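How Do We Test a Robot's Fingers?

A gripper is the part of a robot that works like a hand. Before a gripper is put on a robot arm, people often try it out by holding it themselves. At Fanora, each gripper is tested on everyday items, and cloth is one of the hardest. A block keeps its shape when it is picked up. Cloth bends, slides and folds. 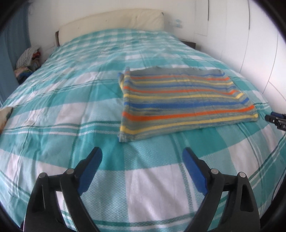

Two open fingers with blue pads, near a folded striped cloth on a bed.

The Fanora study compares 2 kinds of finger pad, named Brirkus and Gevis. The Brirkus pad is soft and bends easily. The Gevis pad is firmer. Each pad must complete 400 grips, and every grip receives a score from 0 to 5. A score of 5 means that the cloth was lifted and held for 4 seconds. A score of 0 means that the cloth was not lifted at all.
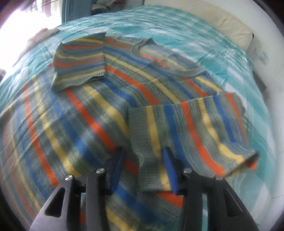 Le Goff

Sleeves are useful for testing because a cuff is small and has a clear edge. The fingers should come in from both sides of the cuff and then close slowly. If they close too far from the edge, they may pick up a second layer of cloth by mistake.

Try It Yourself

Lay a sweater flat on a bed. Using only your thumb and one finger, pick up one cuff and hold it for 4 seconds. Repeat the test while wearing a thick glove. Write down a score from 0 to 5 each time, and compare your results with a classmate's.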